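Speaker notes: Griston Bypass, pavement and interchange session

Slide 1. Introduce self and Patricio Alcaraz (drainage). Questions at the end.

Slide 2. Route overview. The bypass leaves the existing highway south of Griston, crosses the rail line on a steel girder bridge, and rejoins at the Plarnport interchange. Length 9 miles. Four lanes, divided, full access control. Design speed 60 mph throughout, ramps excepted.

Slide 3. Traffic. Through trucks are the main load case. Point to the classification table, then the peak hour column. Do not read it out. Local trips stay on the old alignment, which reverts to the county on opening.
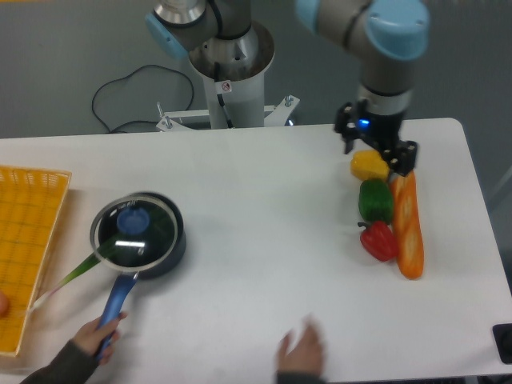 Slide 4. Pavement section. Jointed concrete on the mainline, asphalt on shoulders and frontage roads. The clay north of the rail line needs lime treatment. Test pits were dug every 500 feet there. Nikola Wilczyńska has the lab sheets if anyone asks for plasticity values.

Slide 5. Plarnport interchange. Partial cloverleaf, two loops. The diamond option was dropped at the screening stage: left-turn queues backed onto the mainline in the evening model run. Show the queue plot.

Slide 6. Staging. Bridge first, then the north embankment, which has to settle through the winter. Paving starts in April. Detour signs go up 5 days ahead of each closure.

Slide 7. Contact details. Leave up during questions.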